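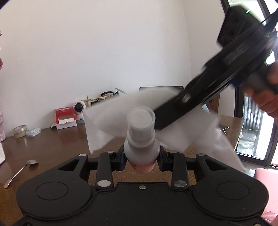 Packing a pump bottle for the mail: tissue, bag, or both?

Carnmont Home Forum > Packing, Moving and Storage

Started by glossytable, 6th May

glossytable
I have to mail a few small things to my sister and one of them is a hand lotion in a pump bottle. Pink bottle, white at the top, see-through cap over the pump. It's a small one. The rest of the box is dry stuff that would be ruined if the lotion got on it: a paperback, a scarf, some tea.

I have clear tape, a stack of white tissue paper and a few boxes saved from other orders. No bubble wrap, and I don't want to buy a whole roll of it for one bottle. My plan was to lay a sheet of tissue flat on the table, roll the bottle up in it, tape it, and stand it in the corner of the box. My husband says tissue does nothing and I should put it in a sandwich bag and forget it.

Which of us is right? The post office is a long drive from here so I'd like to do it once.

dovetail_joint
Your husband is mostly right. Tissue is for scuffs. It does nothing for a leak except soak it up, and a pump bottle holds a lot more than a sheet of tissue can take in. Bag first, tissue after if you want it to look nice.

mill_road
Both. Bag for the leak, paper to keep it from knocking against the side of the box.

Before either one, take the cap off and look at the pump. Does it turn and lock down? Most of the tall ones twist. Some of the short ones with a cap over them don't lock at all, and the cap is the only thing that keeps it from being pressed. If yours doesn't lock, tape the cap to the neck, all the way around, so it can't pop off.

glossytable
Just looked. It doesn't twist. The cap pulls straight off and the pump is right there underneath. So the tape goes around the cap?

mill_road
Yes, around the seam where the cap meets the bottle. Two turns is enough. Fold the end of the tape over on itself so she has a tab to pull.

parsnip77
I'd skip the tape on the cap. I got a face cream from Itard last January where they had taped the cap and the tape took half the printing off the bottle when I peeled it. On a gift that's annoying. If the cap is a tight fit it isn't going anywhere.

mill_road
A tight fit in your hand and a tight fit after a few days in a truck are different. I've had caps come off that I would have bet on. If you're worried about the print, keep the tape on the clear part and the plain white part and leave the colored part alone.

parsnip77
Fair enough if the bottle has a plain part. Mine was printed right up to the collar.

dovetail_joint
The other way is to unscrew the whole pump, put a square of plastic wrap over the opening, and screw the pump back down through it. The tube pokes a hole in it, but the plastic bunches up around the threads and makes a seal of sorts. I do this for travel.

ledger_lines
The plastic wrap trick works on a flip-top or a plain screw cap. On a pump you've already said the tube goes through it, so what is it sealing? The usual leak on a pump is up through the nozzle when something leans on it. I don't see what the wrap does about that.

dovetail_joint
It seals the threads. I've had leaks from the threads plenty of times. I've also had leaks from the nozzle, and for those you need the cap or a bit of tape over the spout.

ledger_lines
Then say both. Somebody is going to read the first post and do only the wrap.

dovetail_joint
Both, then.

highshelf
Some of these little lotion bottles are airless pumps and you can't unscrew them at all, or you can but they don't work properly afterward. If there's no tube visible and the bottom of the bottle has a tiny hole, leave the top alone. Just cap, tape, bag.

glossytable
How do I tell if there's a tube? The bottle isn't see-through except for the cap.

highshelf
Turn it over. A pinhole in the base usually means airless. Otherwise try the collar gently. If it doesn't want to turn, don't force it.

glossytable
No hole. I'm going to leave the collar alone anyway.

What about size of box? I have one that's just a bit bigger than the pile and one that's a lot bigger. The bigger one is sturdier.

mill_road
Smaller one, as long as you can get some paper on every side. Everything moves in a big box unless you fill it, and you'd go through all your tissue doing that.

bay_window_beth
I'd go with the sturdier box. Thin boxes get crushed, and a crushed box is how a pump gets pressed in the first place. Fill the gaps with the scarf! It's already going in there and it's better padding than any paper. Roll the scarf around the bagged bottle and put the book flat against one side.

parsnip77
You're wrapping the scarf around the one thing that could ruin the scarf.

bay_window_beth
It's in a bag. That's what the bag is for.

parsnip77
Bags open. I'd put the scarf at the other end.

bay_window_beth
I double bag, zippers facing opposite ways, and I've mailed soap and lotion to my kids at college for years that way. One leak that I can remember and it stayed in the inside bag.

ledger_lines
Freezer bags, not sandwich bags. The fold-over sandwich kind isn't closed at all. I can't tell from the first post which kind the husband meant.

glossytable
He meant fold-over. I've informed him.

tapegun
I pack orders for a small shop, mostly candles and hand soap. This is how we do the 200 ml pump bottles:

Cap on, tape around the cap seam with a pull tab.
Bottle into a zip bag, air pressed out, zipper checked with a fingernail from one end to the other.
Lay 3 sheets of tissue out flat, one on top of the other. Bag goes at one corner. Roll to the middle, fold the sides in, roll to the end.
One piece of tape to hold the roll. Don't wind tape around and around it, the customer has to get in with scissors and that's when the bag gets cut.
Stand it upright in the box against a long side with the heavy things next to it.
Crumpled paper on top until the flaps need a light push to close.

We tried upright against flat and upright was better, but I'll say the box gets turned over by somebody at some point regardless.

Separate the sheets before you start. New tissue sticks together, and if you give it a shake by one edge the air gets between and it comes apart. Otherwise you think you're using one and you've got half the pack.

glossytable
This is very helpful, thank you. I had been using one sheet and it tore on the corner of the cap every time.

tapegun
One sheet always tears on a cap. If you only have thin tissue, put a crumpled ball of it over the cap first and then roll.

highshelf
What brand of tape do you use in the shop? I have a roll of Muvine clear and it splits lengthwise whenever I pull it. I end up with a strip as wide as a shoelace and the rest stays on the roll.

tapegun
We buy whatever the supplier has. Splitting is usually the edge of the roll getting nicked. Don't lay the roll flat on a gritty table, and fold the end over when you put it down. Rolls that sit in a sunny window also go brittle.

highshelf
Mine lives on the windowsill. I'll move it.

dovetail_joint
Question for tapegun. Do you mark the box fragile?

tapegun
Only glass. For plastic we don't bother.

bay_window_beth
I write "this side up" on mine. It can't hurt.

ledger_lines
It can't hurt, but don't pack as if anyone will read it.

old_postal
Retired from a mail room, not the post office itself. Two things. Lotion is fine to mail in most cases, but anything with a lot of alcohol in it (hand sanitizer, perfume, some sprays) has its own rules and you should ask at the counter. And if you're reusing a box, cover or cross out every old label and barcode. I saw more packages go the wrong way from an old barcode than from bad handwriting.

glossytable
It's plain lotion. The box does have an old label on it, I'll peel that.

parsnip77
If it doesn't peel clean, a black marker over the bars does it. Or turn the whole box inside out, which takes a minute and looks better. Open the glued seam slowly with a butter knife.

bay_window_beth
A spoon handle works too if it's a thin one. Less chance of cutting the cardboard.

glossytable
Packed it tonight. I went with the smaller box in the end. Cap taped with a tab, zip bag inside another zip bag, three sheets, one piece of tape. Book on one side, tea on the other, scarf at the far end (sorry Beth). Crumpled tissue on top. When I shake it I can't hear anything.

It took me longer to clear the table than to pack the box. I always start with too much stuff out and then I can't find the end of the tape.

bay_window_beth
No offense taken, the scarf will be fine either way.

mill_road
Clear it first next time. I keep a cookie sheet for the tape, scissors and marker, and it all moves together.

Chraibi_fan
Can I ask a related one? I have to send back a Chraibi soap dispenser, ceramic with a metal pump, and it still has soap in it. Do I need to empty it? The return form doesn't say.

tapegun
Empty it, rinse it, and run the pump with clean water until nothing foams. Let it dry with the pump out. Pack the pump separately from the ceramic part or it will chip the neck. Ceramic needs real padding, so tissue alone is no good there.

ledger_lines
Might be worth its own thread. There's a long one on ceramics already, 1,011 replies last I looked, and most of it is people arguing over packing peanuts.

Chraibi_fan
Found it, thanks. Reading from the back.

glossytable
Update for anyone who finds this later. Box arrived, my sister says nothing leaked and the tab on the tape came up fine. She did say the tea smells a little like lotion. I don't know if that's the bottle or the table it was all sitting on.

tapegun
Lotion scent goes through zip bags over a few days. Put the tea in its own bag next time.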